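Josefien Stevens has spent most of her working life around hotel breakfast rooms and office coffee stations, first filling them and later running the crews that fill them. For the past two years she has worked at Skullar, a small company trying to find out which of those jobs a machine can take over. We talked in the back office at Wurkgate, where the company has its workspace, over coffee she made herself.

I asked her the question everyone asks. Can a robot do it yet?

"Some of it, slowly," she said. "If you want me to say yes or no, I'd say no. I wouldn't take a crew off a site today and put machines there. But two years ago I would have laughed at the question, and I don't laugh at it now."

The jobs she is talking about are small ones. Restocking the sugar. Wiping down a counter. Putting the right tea in the right slot. At a site with 30 coffee points, she said, one person can spend most of a morning walking from one to the next and doing nothing but that.

"People think the hard part of my old job was the cleaning. It was the little stuff. You have a tray with compartments, and every compartment has to look right, and guests mess it up as soon as you turn your back. You fix it, you move on, you come back and fix it again."

Her first surprise at Skullar was which parts of the work turned out to be difficult for a machine. She had expected the walking and the doors to be the problem. Carrying a full crate from a storeroom to a hallway is largely a matter of money and patience, she said, and there are carts that will do it. Picking up one sugar stick from a pile of sugar sticks is another thing.

"A person doesn't look at the pile. You reach in and your fingers sort it out. You feel that you have two, and you drop one. A gripper with two jaws has no idea it has two, unless somebody has worked out a way for it to know."

Paper packets are bad in their own way. They bend, they slide under each other, and they hardly weigh anything. She said the engineers had a long stretch when the packets came up fine and then wouldn't let go cleanly on the other side, so that everything landed a little crooked.

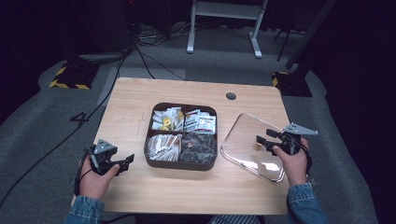 Much of what a machine needs, she said, has to come from people doing the task over and over with the same kind of tool the machine will have. Her experience counts for something there. She knows what order a person would do things in and when a tray is good enough to leave alone.

"I tell them, don't make it perfect. Put the packets in so a guest can get one out with one hand. If they're lined up like soldiers but jammed in, that's worse than messy."

She also had to unlearn some habits. With her own hands she would scoop up a bunch of sticks at a time and tap the ends on the counter to even them out. With a gripper in each hand you can't do that.

"The first afternoon I was terrible. I dropped everything. I've been doing this job since I was nineteen and I couldn't move a creamer. After that I had more sympathy for the robot."

By her own log, one stretch in May took in 1030 separate pickups. I asked whether that was a lot. She shrugged and said that a busy breakfast shift would be more, but that in a breakfast shift you don't stop after each one to talk about it.

The company has one customer she is allowed to mention, a catering firm called Meijer, which runs lunch rooms in office buildings. Meijer let Skullar set up a trial at its Clurngate site. The machine worked a single counter, after hours, with a staff member nearby. It was supposed to top up one condiment tray and clear away stray wrappers.

"It took up to 9 minutes for a tray. I can do one in well under a minute, and I can do it while telling somebody where the restroom is," she said. "But it was ten at night and nobody was waiting for it. So is that slow? I went back and forth on it."

The wrappers were the bigger trouble. An empty packet and a full packet look much the same from above, and the machine threw out good sugar and kept some trash. The Clurngate staff found this funny for a couple of evenings and then less so. The wrapper part of the job was dropped from the trial, and a person went back to doing it.

What did the staff think of the whole idea?

"Mixed. One woman there asked me straight out if I was taking her job. I said I didn't think so, and that I wasn't going to promise her anything, because I don't decide that. She appreciated it, I think. She's the one who pointed out that the lid on the creamer bin opened the wrong way for the arm. The rest of us had missed it."

Stevens does not think the fully hands-off version is close, at least for a kitchen or a break room where things move around all day. She thinks night restocking will come first, in places where every counter is set up the same way. Homes will take longer.

"Your kitchen drawer isn't like my kitchen drawer. Mine has batteries in it, and soy sauce from a restaurant that closed. I don't know what you'd even tell a machine to do with that."

I asked if she would want one at home anyway.

"To empty the dishwasher, sure. If it was quiet." She thought about it for a while. "And if it put the big spoons where I put them. My husband has had years to learn that and he's still not there."

Before I left she showed me the sheet for the next round of trials — same tray, with a different brand of tea that comes in a slippery foil envelope. She expects it to go badly at first. The tea was her suggestion.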